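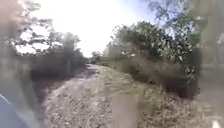 Open day at Erkness. Left the car in the lower field by half past nine and walked up with the others. There were 17 of us on the list, mostly from farms and estates, plus a couple from the council who wanted to know about paths.

Tea first, then a talk in the barn from the Halstead people. Too long, and the projector kept going to sleep. The main point was that the machine is meant for walking a track and reporting back on ruts, fallen branches and blocked drains. It finds its own way between the hedges and doesn't need a painted line or a wire in the ground. The part that does the steering is called Prondano. I wrote that down because I will want to look it up.

Outside at eleven for the demonstration on the gravel track. They had marked out 600 metres and asked us to stay behind it, in single file, and not to get alongside. It went slower than I had pictured, slower than I walk the dog. Where the stones were loose it shortened its step and carried on. It stopped once under the trees and stood there long enough for people to start talking, then set off again. The engineer said it had been unsure of the edge - strong sun and deep shade together are the hard case for it, and the ground doesn't help.

I asked about rain. They have done wet days but not many. I asked about the battery as well and was told 30 minutes on rough ground with the present one, which would not get it round our top boundary and home again. The Gilani pack is bigger but adds weight, and they haven't settled on it.

Lunch was soup and rolls. Afterwards they let us look at the track survey on a laptop. I found it hard to read until somebody turned the map round so north was at the top.

They want places to try it over the winter. I put us down for the lane, 200 metres of it to begin with, from the cattle grid to the bend. Need to ask next door before I say yes properly, and cut the brambles back.

Home by four. Boots need new laces.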